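Data card for the Vimham sermon and catechism transcripts, second release. Covers recordings from one congregation and its two preaching points. It replaces the spreadsheet that Colin Staniforth used to mail out on request.

## Contents

- 507 transcripts, one per file, UTF-8 plain text
- `index.csv` with speaker, passage, series and length in minutes
- `refs.csv` with every scripture reference found in the text, in book-chapter-verse form
- `catechism/`, 60 question-and-reply sessions from the evening class, kept apart from the sermons

Prayers for named persons were removed before release. Benedictions were kept.
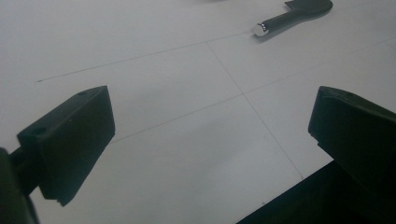
*Vimham, February*

The February build fixes the verse numbering in the Psalms. Earlier builds counted the superscription as verse 1 in some files and not in others. All files now follow the English numbering, and the old value is kept in `refs.csv` under `verse_orig`. Joel and Malachi had a similar problem with chapter breaks and were corrected by hand.

## Transcription

First drafts came from the Stasent transcriber, default settings. Eilidh Kerr and Fuseini Kwofie then corrected them against the audio. Names of books were normalized ("First Peter", "1st Peter" and "Peter one" all become `1 Peter`). Quoted scripture was left as spoken, even where the preacher misquotes or blends two translations — do not use these files as a source for the wording of any Bible version. 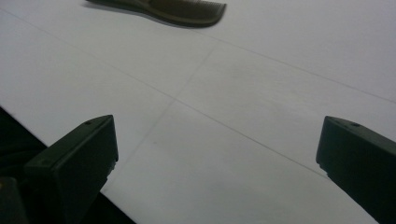

Twi passages are marked `[tw]` and `[/tw]`. Senyo Odoi transcribed them; there is no English rendering except where the preacher gave one from the pulpit. Hymn lines sung in the middle of a sermon are marked `[sung]` and cut after the first line.

## Labels

Each sermon has one main label: `exposition`, `topical`, `funeral`, `communion` or `other`. Augustina Mahama assigned them all. A second reader labeled 105 files and disagreed on 17, mostly between `exposition` and `topical`. Those disagreements are listed in `labels_second.csv` and were not resolved.

## Known problems
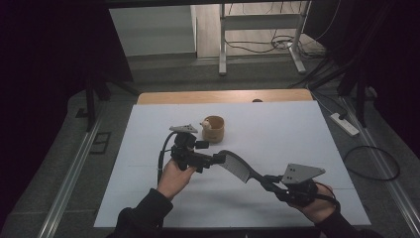
Preachers describe objects the transcript cannot show. Children's talks are the worst case, with long stretches of "this one" and "look what happens now" that no reader can follow. Where the object is known, we add a short note in square brackets and keep it as plain as the tan cup standing on the white table: `[holds up cup]`, with no guess about what the cup means in the talk. Notes of this kind are never counted as spoken words in `index.csv`.

- Amens from the floor are transcribed unevenly.
- Over half of the funeral files lack a passage field.
- The Berisha series on Hebrews has no part four.

## Use

Reading, search and teaching within churches are fine. Ask before printing a whole sermon. The files load in Muten without conversion if `index.csv` is in the same folder.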